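Home | Projects | Reports | Partners | Contact

Flolline: progress report on control and planning software
August
Written by the software lead, for the Nindance program office
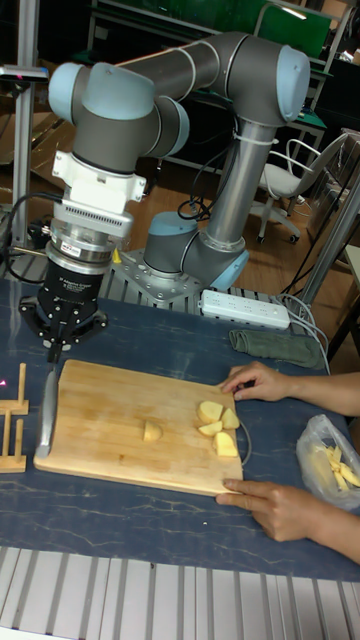
In the last period we moved the cutting task from the simulator to the real arm, and most of our hours went into the contact part of the controller. The plan approved by Nindance asks for three results by the end of this phase: a force controller which is safe with a blade, a perception module which finds the pieces on the board, and a planner which chooses the next cut. The first is finished, the second works with limits, and the third is behind the schedule. I explain each one below.

1. Force control

The old controller followed a position path and stopped when the force went over a limit. With a knife this is a poor method. If the board is one or two millimeters higher than the model says, the blade pushes into the wood before the stop arrives. We replaced it with an admittance controller that reads the sensor between the wrist and the gripper, and moves the blade down until it feels the board. The downward force is limited to 30 newtons in software, and the limit is checked in a separate process, so a crash of the planner does not remove it.

The weight of the gripper and the knife must be subtracted from the sensor reading. At first we did this one time at start, but the value drifted as the sensor became warm. Now the arm makes a short calibration move before every session. The move takes 10 seconds and the operator can not skip it.

We also found a fault in our own logging. The force data and the joint data used two different clocks, and for some weeks our plots showed contact earlier than it really happened. The tool from Trarport that we use for recording was configured wrongly by us. It is corrected, and the older recordings are marked as not usable for tuning.

2. Perception

The module must give the outline of each potato piece and the edge of the board. The board edge is stable now. The pieces are more difficult. When they are separate, the outline is good enough for planning. When they touch each other, the module often joins them into one shape, and then the cut line is proposed in a wrong place. Peeled potato has nearly no texture and the cut faces shine under the lamps, so the depth values have holes exactly where we need them.

To improve this we labeled 300 images by hand, with more weight on pieces in clusters. The new model is training at the time of writing. I prefer not to promise a number before we have tested it on a different day with different light.

3. Planning

The planner can choose a single straight cut and execute it. It can not yet plan a sequence, for example slices first and matchsticks after. The reason is mainly that pieces move after a cut, and the planner keeps the old positions. We are writing a step which looks again at the board after each cut and repairs the plan. This work was expected to be complete in this report, and it is not. I estimate that it needs one more month.

For the present tests a person holds the board by hand. The software therefore keeps a strip along the right side of the board as forbidden for the blade, and the speed is reduced for the whole session. In the next phase we want to fix the board with clamps. The drawings are ready and Paisan has agreed to make the parts.

4. Budget and requests

Spending is inside the plan. We ask for permission to move the unused travel money to computing time, because the training of the new perception model costs more than we wrote in the proposal.

5. Next steps

- Finish the replanning step and test it with clusters of pieces.
- Compare the new perception model with the present one on the same recordings.
- Install the clamps and review the forbidden area again.
- Write the operator manual for the calibration move.

Comments (3)

Reader at the program office: Thank you, this is clear. Please add the cost of the computing time as a separate line before we can approve the transfer.

Reply from the author: It will be in the budget sheet this week.

Paisan workshop: The clamp drawings do not show the thickness of the board. Can you send it to us? We have a free slot on the mill and would like to start.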